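Still think the lab crowd has this backwards. Huvura's paper reports 300 demos from one clean bench and everybody claps. Fine. Put that policy in a real bedroom and watch it sulk. 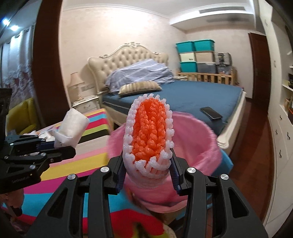
Messy homes, hand-held grippers, ordinary junk. Slower, uglier data, and I'd take 19 rooms of it over any bench. Josué Rangel at Clolbridge disagrees, says the varience kills training. Maybe at small scale. We argued till 2 in the morning and he didnt budge. But his test set is the same bench he trained on! Run it somewhere with laundry, then talk to me.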